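Notes orateur, 2026-03-08, projet Turby

**Diapo 4. Rappel du montage**

Deux pinces tenues à la main, imprimées et assemblées à l'atelier partagé Bodedow. Un motif de repérage sur chaque pince. Mâchoires v2, la v1 cassait à l'encastrement. Donner la référence de la vis (M3, tête fraisée) seulement si on la demande.

**Diapo 5. Prise en salle de bains**

Laisser la diapo affichée pendant toute l'explication. Le point à faire passer : l'ouverture des mâchoires se règle sur le diamètre du flacon, le poignet fait le reste. Insister sur l'orientation, car un flacon tenu trop bas bascule au-dessus du rebord.
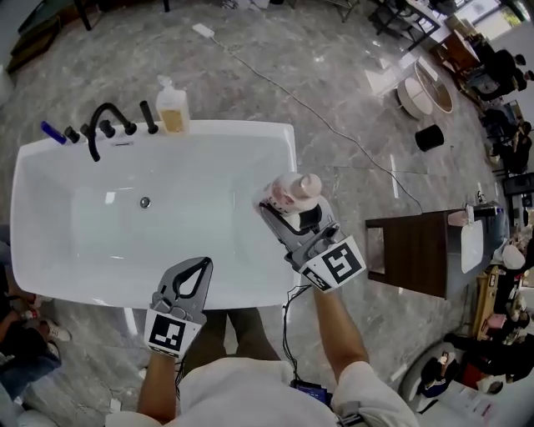 *Pince droite fermée sur un flacon rose pâle et blanc, pince gauche ouverte au-dessus du bord de la baignoire.*

Signaler les difficultés pour le suivi : émail brillant, reflets sur les parois, carrelage à motif de marbre. Le noir mat de la robinetterie se détache bien du blanc. Le distributeur transparent reste l'objet le plus pénible à segmenter.

**Diapo 6. Chiffres**

- 2383 séquences enregistrées, 1043 conservées après tri
- objectif pour fin March : 3000 enregistrées
- cause principale de rejet : perte du marqueur quand le poignet tourne

Ne pas commenter la courbe de Clodo, l'axe est faux dans cette version.

**Diapo 7. Suite**

Passer le câble le long de l'avant-bras. Essayer les patins souples Stankevičius. Refaire l'étalonnage à chaque démontage.

Questions : garder environ 2 minutes.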